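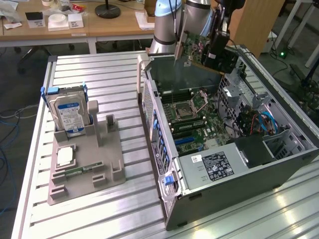
Hard drive, CPU and memory module on a slotted worktable

Clonolano: running time and subtitles on the Leltby disc
Posted by Dalva Aguiar, 6 Sep 2023
8 replies | 3 shares
Print this thread | E-mail this thread

Dalva Aguiar wrote:
I watched the Leltby DVD of Clonolano last night and have two queries. The sleeve gives 99 minutes. My player shows 95 and a few seconds from the first frame to the end of the credits. I can't identify a missing scene, but I last saw the film in a cinema, from a 35 mm print, and I don't trust my memory of the middle section on the ferry.

Second, the English subtitles are much thinner than I remember. The quarrel between the two brothers in the van gets four lines for what must be two minutes of talk. Has anyone compared this with the version on Skumo?

reelchange wrote:
The first one is PAL speed-up. The film runs at 24 frames a second and the disc at 25, so 99 minutes becomes 95. Nothing has been cut. The sleeve quotes the cinema time, as sleeves often do.

You can check by ear if you have the soundtrack album. The accordion theme over the titles will be a bit under a semitone sharp on the disc, unless they corrected the pitch.

Tarn_Hows wrote:
Speed-up explains the total but it doesn't prove nothing is missing. If the print was 99 and the disc carries a new distributor logo at the front, you could lose that much from the film and still land on 95. Dalva says she timed it from the first frame. First frame of what?

Dalva Aguiar wrote:
First frame of the film, after the Leltby logo. I started from the shot of the wet car park.

Tarn_Hows wrote:
Fair enough. Then I agree with reelchange.

ostler wrote:
I have both versions. Skumo runs at 24 and comes out at 99 to the minute. I stepped through the ferry section on each and the shots match, including the short one of the father asleep with the map over his face.

The subtitles are a different matter. I extracted both tracks and compared them by timecode after stretching the DVD one to fit. The Skumo track has 187 entries that have no counterpart on the disc. A good share of those are signs and background voices (the tannoy, the radio in the garage) and I don't miss them. The rest are dialogue, mostly the younger brother talking over somebody else.

That does alter the film. He is written as someone who never stops, and on the disc he comes across as fairly quiet. Anyone reviewing it from the DVD without the language will think the older brother's temper comes from nowhere.

reelchange wrote:
I'd argue with that. The disc subtitles are condensed in the usual way, so that people can read them and still look at the picture. The Skumo track is close to word for word and in the van scene I found it unreadable. Two full lines on screen for just over a second, then two more. The actor's delivery tells you he never stops. You don't need every word of it.

ostler wrote:
Condensing is fine. Leaving out the line about the bank book isn't, and that line is absent from the disc altogether. Without it the last scene at Mac an tSaoi's boatyard makes no sense. Why would the older one hand over the keys?

reelchange wrote:
I took it that he was tired of driving. But I accept the point about the bank book. I'd forgotten it was plot.

halfpint_sue wrote:
Does anyone know if there was a second pressing? My copy has the same sleeve but a menu with a "full subtitles" option under Set Up. I had assumed they all did. The first run was 1000 copies according to the insert, and my insert doesn't have that sentence, so mine may be later.

Picture quality on mine is ordinary. Some edge enhancement, blacks a little grey in the night scenes, no ghosting. The trailer is letterboxed and not worth the menu space.

Dalva Aguiar wrote:
My insert does have the sentence about 1000 copies, and there is no Set Up page at all, only Play, Scenes and Trailer. So there are two versions of the disc – thank you, that settles it.

I'll watch the van scene and the boatyard again on Skumo. Sue, if you have a moment, could you post the code printed round the inner ring of your disc? I'll put mine up tonight when I'm back with it.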